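Gaver: a planner and simulator for two-armed robots
Load a room, load your robot, and start planning both arms together.
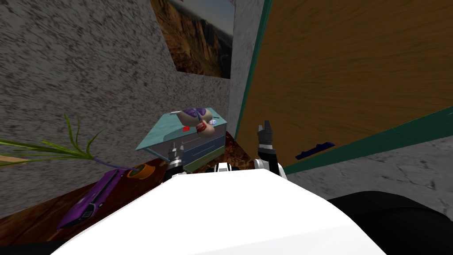 What Gaver does

Gaver takes a goal for each gripper and gives you one joined-up motion for both arms. You work inside a rendered room, from the robot's own point of view if you like, with the body and both grippers in sight and real clutter to deal with: a plant in an orange pot, a small drawer cabinet on a wooden table, a toy figure sitting on top of it. We love rooms like this one. Long thin leaves and a tabletop next to a gripper will teach you more about your clearance settings than an empty grid ever did!

Planning

The planner treats the arms and the body as one system, so an elbow on the left knows where the wrist on the right is going. Goals can be poses, regions ("anywhere above the tabletop") or a path you draw by hand. Replanning runs at up to 100 times a second on a desktop machine, and you can drag an object while a motion is playing and see the new path right away. It's a lot of fun, and a very quick way to find a bad joint limit.

Set clearance per object. Walls can have a wide margin and drawer fronts a narrow one, and the planner will respect both in the same motion.

Perception

Every rendered view comes with matching depth and object masks, all on the same clock. Surfaces matter here. Speckled stone, streaky wood grain and mottled concrete are in the standard material set, and you can swap any of them without touching the collision shapes. If your detector only works on plain gray walls, you'll know by lunch.

The Ulby room set

Gaver ships with Ulby, our library of 200 furnished rooms. Objects can be shuffled by seed, and the same seed gives you the same room on any machine. Bendik Ljungberg built most of the tables and cabinets and is still adding to them (send him your requests, he likes the odd ones).

Version 2

New in September:
Joint planning for both arms is on by default
Camera field of view can be set up to 90 degrees
Kao scripts can pause, edit the room and resume
Masks keep their object names after a shuffle
Faster loading for rooms with many small objects

Running it

Gaver is controlled through Kao, our small scripting layer, or straight from Python. Robot models load from URDF. The viewer is optional, and batch runs work fine on a machine with no screen attached.

Made by Omier. Licenses cover one lab or one team, and the room set is included.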